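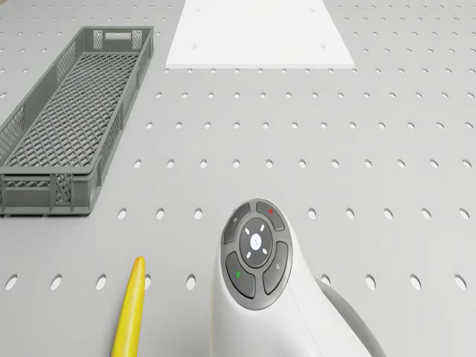

Half-year review: the tracking, mostly

Wed 21 July

The half-year review is three weeks late. The delay was caused by moving the log out of Sukik and into a plain spreadsheet, and I didn't want to write up the numbers until both copies agreed. They now agree, apart from a fortnight in spring that I'll come to.

For anyone reading one of these for the first time: I set a small number of targets in January, log against them most days, and write two posts a year on the result. The January post lists the targets with their definitions. I've repeated the definitions where they matter, as two of them changed.

Swimming

Target: 3,000 lengths in the year, at the Jullcombe pool or anywhere else with a fixed length and a lane rope.

I'm a little behind the straight line between January and December. The straight line is the wrong thing to compare with, though, as the pool shuts for maintenance every August and there is no other pool I can reach before work. I should have drawn the line with a flat section in it. I've now done so in the spreadsheet, and against the corrected line I'm further behind than I thought.

The main cause is session length. The number of visits is nearly what I planned. The number of lengths per visit dropped in March, when the early session was cut short to make room for a school booking, and it never recovered even after the booking ended. I had got used to getting out when the clock said quarter past. Nothing in the log would have shown this if I'd only been recording visits, so the extra column has paid for itself.

Change for the second half: the unit of a session is now a fixed number of lengths with no regard to the clock. If the session ends early, I write down what I did and don't round up. I had been rounding up. It was never by much, but it was always in the same direction, and over six months that adds up to a couple of missing mornings.

Spanish

Target: finish the Cisternas course, which has 54 units, and be able to read a newspaper article with no more than a handful of look-ups.

The first part is on schedule. The second part is hard to measure and I've more or less given up measuring it. A handful is not a number, articles vary in length, and I found I was choosing football reports, where the words repeat. For July onwards I've replaced it with a fixed test: the first article on the front page, whatever it is, once a week, with the look-ups counted and written down. There's no pass mark. I only want to see whether the count falls.

I'm less happy with the course itself than I was in January. The units are short and well ordered up to the middle of the book. After that the exercises lean heavily on filling gaps from a word list printed on the same page, and it's possible to do them correctly by elimination without reading the sentence. I now cover the list with a card. Each unit takes twice as long and I retain more of it, judging by the revision tests at the end of each section.

The sessions are in the morning, at the kitchen table, before the swim on swimming days and instead of it on the others. I tried evenings for most of February. The log for February is mostly blanks.
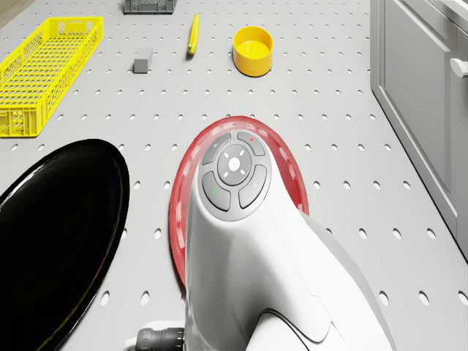

Moving the log out of Sukik

This took up more of June than I'd like. I had used Sukik for both previous years and had no great complaint about it. It stores a tick or a number against each day, draws a chart and sends a reminder. The trouble was with definitions. If you change what a target means half-way through the year, Sukik applies the new meaning to all the old entries. When I changed Spanish from minutes to units, it redrew January as if I'd completed twenty-five units on the first day.

The export is a single file with one row per entry. The columns are the date, the name of the target, the value, and a note if there is one. Three things needed fixing by hand:

Entries made after midnight are given the date of the new day, so late entries for a Monday show up as Tuesday. I looked for any day with two entries for the same target and moved the first one back.

Blank days are left out altogether. In the app a blank is shown as a gap, but in the file there's simply no row. I made a full list of dates for the year and matched the entries against it, so that a missing day stays visible as missing.

Notes with a comma in them broke across columns. I only had a few of these and retyped them.

The fortnight I mentioned is at the end of April. The phone copy and the exported file disagree on every day of it, and I can't tell which is right. I'd changed phones at the start of that period and may have entered some days twice from memory. I've marked the whole fortnight as unknown and left it out of the averages. The other option was to pick the copy with the better figures, and I know which way I'd have leaned.

The new layout

One sheet per target, one row per day. Each sheet has four columns: date, value, definition in force, note. The third column is the only new idea. It holds a version letter, and a separate sheet says what each letter meant and when it started. When a target changes I start a new letter, and the totals are worked out per letter and never added across them.

There's no chart by default. I found that I opened Sukik mainly to look at the chart, often several times on a day when I had nothing to enter. The spreadsheet shows a running total and the corrected line, and I make a chart when I write one of these posts. Entry takes slightly longer than it did on the phone. I do it once, in the evening, for everything.

I also dropped the reminder. For the first week I forgot twice, and since then I've forgotten once.

Walking

Target: every marked path on the Sumberg map sheet, in either direction, by the end of the year.

This is the only target that's ahead. It has no daily value, so it never fitted well in a daily log, and I track it by inking over the paths on the paper map. The long ones along the northern edge are done. What remains is mostly short links between paths I've already walked, which means a lot of repeated ground for very little ink. I'd underestimated that in January. A path that is ten minutes long can need two hours of other walking to reach it.

I spent an evening trying to plan the remaining links as a set of loops with the least repetition. Two loops came out well. The rest depend on a bus that doesn't run on Sundays, and I've left them until the timetable changes.

Savings

Target: put aside 1,000 pounds for a replacement boiler, separate from everything else.

Done by standing order. There's nothing to report and I question whether it belongs on the list. It needed one decision in January and has needed no attention since. I'm leaving it in until December for the sake of a complete record, and next year anything that can be set up once and left alone will go on a separate list.

Changes carried into the second half

Swimming is counted in lengths per session, with no rounding. Spanish reading gets the weekly front-page test. The Sumberg links wait for the bus timetable. Savings stays as it is. No new targets until January, including the one about the piano, which I've now been asked about by three separate readers. The piano is still at the tuner's mercy and one of the pedals does nothing.

I'm undecided about what to do with the August gap. I could move the missing swims to the autumn and raise the weekly figure, or accept a lower total and change the version letter. The first keeps the target as written but asks for more in October than I've ever managed in an October. I'll look at the previous two years of entries before choosing, once I've put them through the same date fix as this year's. That job is for the weekend.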